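Print this page | E-mail this to a friend

My Rice Cooker Is the Only Appliance in This Apartment That Works

So the stove died in April. I had a pot of lentils going, there was a pop, and then both burners went cold and stayed cold. The landlord says a part is coming. The part has been coming for a while now, you guys.

I moved in here for a one-year teaching job, and the kitchen is basically a hallway with a sink. Two burners (RIP), a fridge that comes up to my hip, and about as much counter as an ironing board. What I do have is a rice cooker, a little Plolter with one switch and a glass lid, which I bought used from Zarmeena Kiani when she left the school. She threw in the steamer basket and a half bag of jasmine rice. Best purchase of my entire life!

I've been cooking every single meal in it, and people keep e-mailing to ask how, so I'm putting everything I know on one page.

FIRST, GET TO KNOW YOUR SWITCH

A cheap rice cooker has two moods, cook and warm. It stays on cook until the water's gone and the bottom of the pot gets hotter than boiling, and then it clicks over. That's the whole brain. Once you understand that, you can boss it around. If there's still liquid in the pot, it'll keep boiling till you stop it, so soup needs a timer (I use my phone). If there's no liquid, it clicks off early, and you have to wait a few minutes before the switch will stay down again. I used to hold it down with a spoon. Please don't do that. I cooked the nonstick right off my first pot that way, years ago, and the whole dorm smelled like a tire.

RICE, THE BORING BUT NECESSARY PART

Rinse it. I know the bag says you don't have to. Swish it in cold water, pour off the cloudy stuff, do it again, and quit when you get bored. For jasmine I use one cup of rice to one and a quarter cups of water, using the same cup for both. Brown rice wants closer to two, plus a soak while I'm at work.

When it clicks, leave it alone for ten minutes with the lid on. I am terrible at this. But if you open it right away the top is wet and the bottom is glue, and if you wait it evens out. Then fluff it with the plastic paddle, never a fork.

Leftover rice goes into the fridge fast, spread out in something shallow so it cools. I don't leave it on warm overnight anymore. Chaltu Birhane down the hall used to be a school nurse and she gave me a talk about rice and food poisoning that I think of every time I see a buffet.

BREAKFAST

Steel-cut oats! One cup of oats, three and a half cups of water, a pinch of salt, and a smear of butter around the inside of the pot above the water line. The butter is the trick. Oats foam, and the foam climbs, and it comes out of the steam hole and runs down the front and into the switch. Grease the sides and it mostly stays put. I also never fill the pot more than halfway for oats, having learned this on a white tablecloth.

Eggs are easy too. Put them in the steamer basket over an inch of water, lid on, press the switch. Mine take 12 minutes from the time I see steam for a firm yolk, straight from the fridge. Yours may be different, so sacrifice one egg and find out. They peel better than boiled ones, which I can't explain but will happily accept.

SOUP AND BEANS

Lentil soup is my standby, partly out of spite toward the stove. Here's what I do:

Oil in the pot, switch down, chopped onion in. It'll sizzle in a lazy sort of way. When it clicks off, the onion's soft enough. Add a cup of red lentils, a chopped carrot, a spoon of cumin, a can of tomatoes and four cups of water. Lid on, switch down, and 20 minutes after it starts to bubble it's soup. Salt goes in at the end, with lemon if you've got it.

If it spits through the lid, wedge a wooden chopstick under the rim so the steam has somewhere to go.

Canned beans, yes, any time. Dried kidney beans, no. They need a real hard boil to be safe and I don't trust my little pot to do it. I buy the cans and carry them up the stairs and call it exercise.

THE CAKE (YES, A CAKE)

You knew this was coming. No oven for a year, and my birthday was in the middle of it.

Use a plain yellow batter, boxed or scratch, but only half of it. A full box mix in a small cooker gives you a lava situation. Butter the pot like you mean it, pour in the batter, bang it on the counter a couple of times to knock out the bubbles, and press the switch. It'll click off way too soon. Let it sit ten minutes on warm and press it again. Mine takes three or four rounds. It's ready when the top looks dull and a toothpick comes out clean. The top never browns, so flip it over onto a plate and admire the bottom, which will be gorgeous and golden like a giant pancake.

Banana bread works the same way and is more forgiving. Brownies come out as pudding. I ate them anyway, with a spoon, standing up.

PLATES, AND WHERE TO PUT THEM DOWN

This was my biggest problem and it has nothing to do with cooking. I've got no counter, so all the chopping and serving happens on the same table where I grade papers and pay bills. A hot pot and a stack of spelling tests do not belong together. Ask me how I know!

What finally helped was giving everything a landing spot. The cooker lives at the wall end near the outlet, with space above it so the steam isn't peeling the paint off the cupboard. (Pull it out from under the cupboard before you turn it on. I have a warped shelf to show for that one.) A folded towel goes next to it for the hot pot. The papers go at the other end, and they get moved before I start, even if it's only toast.

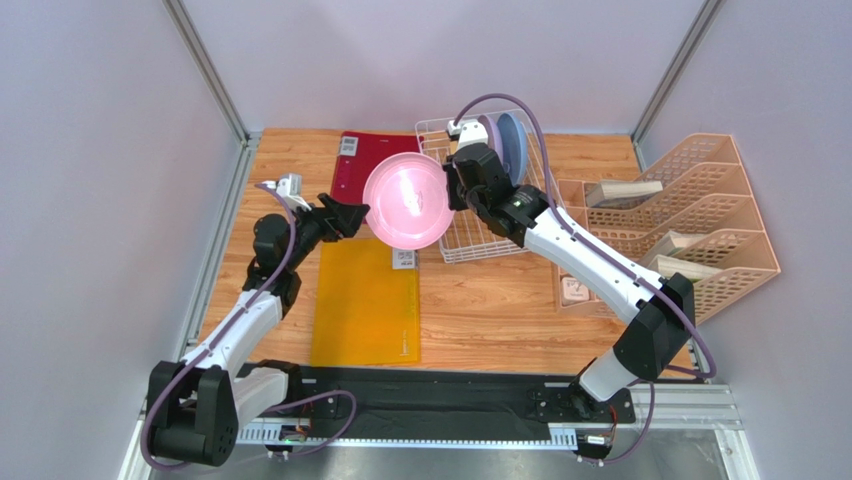
I also quit owning so many dishes. I kept two plates, two deep bowls and the big mug, and gave the rest away to the new teacher upstairs. With two plates you have to wash up, because there's nothing clean to hide behind. A plate with a bit of a rim is worth having if you eat as much soupy stuff over rice as I do, and it can go on top of a bowl as a lid in the fridge, so I've stopped buying plastic wrap.

If you're buying secondhand, run your thumb around the edge first. Chips are where they crack later.

CLEANING THE THING

Unplug it. Let it cool. Fill the inner pot with warm water and a drop of soap and walk away for half an hour, and everything stuck to the bottom will slide off in one sheet. No metal scrubbers, ever. I use the soft side of a sponge.

Dry the outside of the pot before you put it back. A drop of water or one stray grain of rice between the pot and the hot plate will throw off the sensor, and you'll get crunchy rice and blame the recipe. I wipe the hot plate with a barely damp cloth when it's cold and unplugged. If there's a starch catcher on the back (a little plastic cup, lots of people don't know it's there), empty it. Mine had something in it from Zarmeena's time that I won't describe.

For smells, simmer water with half a lemon in it for a few minutes. Curry takes two lemons. Fish I just don't do in there anymore, out of respect for breakfast.

A FEW LEFTOVER THINGS

Mark your water level for soup on the outside of a jar with a strip of tape, then you never need to find the measuring cup.

Keep the paddle in a glass of water while you serve and the rice won't stick to it.

Frozen dumplings steam fine in the basket on a cabbage leaf. Eat the leaf.

Pasta works but it gets foamy like the oats, so use the short kinds, and stay in the room.

If your cooker trips the breaker, see what else is on that outlet. In my place I can't run the cooker and the kettle together, so tea happens first.

Next time I want to try bread in it. Chaltu says her cousin does a flatbread that takes one flip and no patience, and she's promised to write the recipe down for me. If you've made yeast bread in a one-switch cooker and it was any good, send me your timings, please, and tell me how big your pot is!

Questions or rice disasters? Use the contact form | Copyright, all rights reserved, please ask before reposting recipes | Back to top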